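Review: the Sokden hand grippers, tried at the Brivness open day

I went to the Brivness open day in July mostly to see the big arms, and I spent nearly all of it at the table with the hand-held grippers instead. Sokden makes them as a pair, one for each hand, and visitors could sign up for a turn of 16 minutes. I went back and signed up twice!

The build is lovely in a plain, workshop sort of way. Black plastic links, brass at the joints, flat pads at the tips. You close your hand and the pads come together, and after a minute you stop thinking about the linkage at all. The job on the table was clothes: pick up, lift, fold, put down. I figured knitwear would be a mess, all that thickness and stretch, but the pads get hold of a pinch of it and you can feel how much you've got.

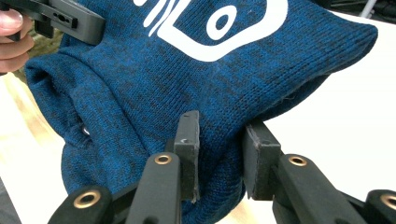 Do you need any experience with robots to try the grippers?

None at all. Suha Haddadin, who ran the table, gives you a short talk and then lets you get on with it. The youngest person I saw having a go was 6, and she was better at sleeves than I was.

What I liked most is how light the handles feel. Cervantes showed a pair last year that I tried for ten minutes and my wrists ached on the train home. With these I folded two shirts and a towel and could have kept going all afternoon. The action is smooth, too, with a nice even squeeze from open to shut.

Some gripes. Thin cotton is harder than thick knit, and I kept picking up two layers when I wanted one. The pads are narrow, so a heavy sweater wants to swing unless you bring the second gripper in quickly.
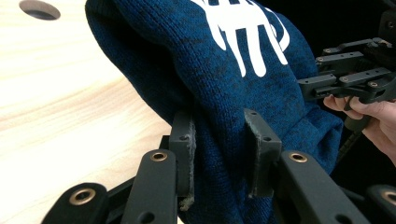
Working with both hands is where it gets really fun. You have to plan a little, which corner first, which hand waits, and I caught myself talking out loud to my own left hand. Suha told us the team aims for up to 200 folds in a session (I managed nowhere near that), and the recordings go to the Worus folding project, which had its own talk at the far end of the hall. The talk was good but the room holds 70 and it was packed, so get there early if they run it again.

The grippers aren't on sale yet. If Sokden ever does a home kit I'd buy one, and I'd ask for a wider set of pads to swap in.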